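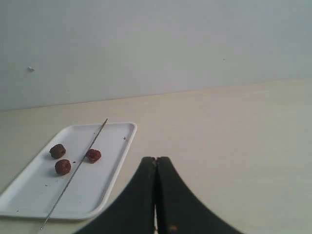
4.2 Getting supplies ashore at Lesa

The harbour at Lesa was shut for 11 days after the August storm. Longer than the port plan allowed for, which had assumed three. Most of the delay was the approach channel and not the quay itself, a point the early reports missed. The quay had lost its fenders and one crane but could have taken a small vessel from the second day. No one could say how much water was over the bar though, and the relief ship Indale was held outside until somebody could.

Sounding was done from a hired launch, the Prothero, borrowed crew, one echo sounder. Work stopped whenever the swell got up in the afternoon. In total 149 lines were run, of which the last few dozen were repeats over the wreck of a fishing boat near the inner mark. The repeats took as long as all of the western side. With hindsight (and Bermúdez made the same point in his comments on our draft) the wreck should have been buoyed and left.

While the channel was closed everything came by road from Grendov. Single carriageway, two weak bridges, weight limit on both. Lorries were unloaded on the Grendov side and the loads carried over in vans, then put back on lorries. We have the van tallies for most of this period but not the first two days, when nobody was writing anything down. Loads by road were mostly bottled water, so a lot of weight for not much use, given that the Lesa treatment works was running again by then at reduced pressure. The water kept coming anyway. Orders had been placed and there was no clear route for cancelling them.

Figure 2. Light beige tabletop and plain wall.

The first landing from Indale was 932 pallets over two tides. This is the figure in the ship's own log. The shore list has fewer, and we have used the ship's number thoughout because the shore list was started late and is missing a page. Tarpaulins, rope, cooking sets, two generators. The generators went to the clinic, the rest to the sports hall, which had no loading door, so pallets were broken down outside and carried in by hand. Rain on the first evening. Some losses of dry food, amount not recorded.

Distribution was planned for 1000 households. The list came from the electricity billing register, a sensible choice given the time available, but it counts meters and not people. Blocks with a shared meter were down as one household. Families in the boatyard huts had no meter at all and were not on the list. Ezequiel Bermúdez, who ran the desk in the sports hall, started a second paper list on the third morning for anyone turned away, and it is this list and not the register that we rely on in section 5. It has its own problems. Names spelt several ways, the same person entered by two relatives, no addresses for the first pages.

On who was in charge. The harbour office had the channel, the district had the road, and the quay fell between the two. Both sides told us they had assumed the other was handling berth times. In practise the crane driver decided. This worked reasonably well for the first ship and badly for the second, which arrived early and sat at anchor overnight with nobody told.

Two things would need checking before any of this is carried over to other small ports. Tidal range at Lesa is low, so the working window on the quay was generous. And the road, poor as it was, never closed. Where both sea and road are cut, the order of work would be different and we have no data on it. The fuel records from Grendov may help here but were not released to us in time, see section 6.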